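September, workshop notebook, second bench, 4.20 pm

Harmonium from the Nestard chapel, continued. Effie Pringle has now had the bellows off twice and says the leak is not in the bellows. I had written in this book that it was in the bellows. I leave the entry standing as a warning to others.

Tested the reservoir again with the new cloth (Hallura, the thinner grade). Weighted it, let go, timed the fall: 51 seconds to fully closed. Before the recovering it was 20, so the cloth was worth doing, even if it wasn't the fault. The wheeze on the bass side is exactly as it was. If anything it has gained confidence.

Current suspect is the pan gasket. Whoever was in here last used felt and a brown glue that smells of kippers when warmed. It comes off in flakes the size of a fingernail and gets into everything, my tea included. McIver's old notes recommend a damp rag and patience. I have the rag.
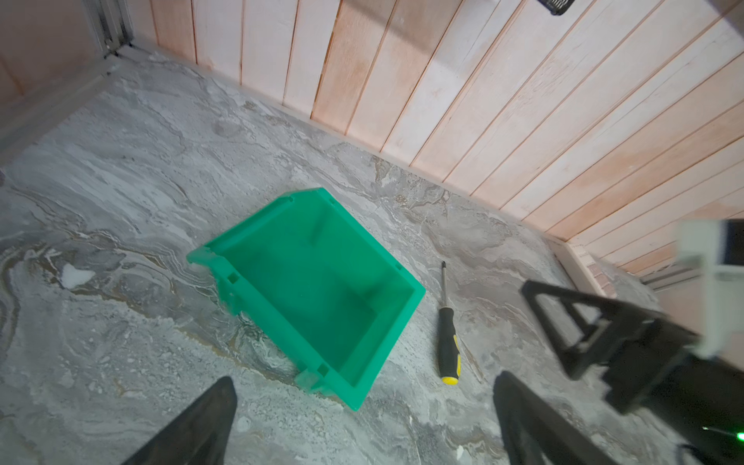

Green bin and the yellow-and-black screwdriver, on the floor.

Reeds: 4 are slow to speak, all below tenor C. Brushed the tongues, no change on two of them. Bottom F has a hairline at the root and I am not going to touch it until Effie is here to share the blame. Gimwood can supply a replacement but want the old one posted to them first, which means a gap in the bass and a letter to the chapel. They will ask if it can be ready for harvest festival. I shall say something vague about humidity.

Swell flap still sticks. Graphite, perhaps. Beeswax made it worse – see previous page, and please don't add to the comments there.

Tomorrow: finish scraping, cut new gasket leather, retime the reservoir with the pan screwed down. Order more hide glue.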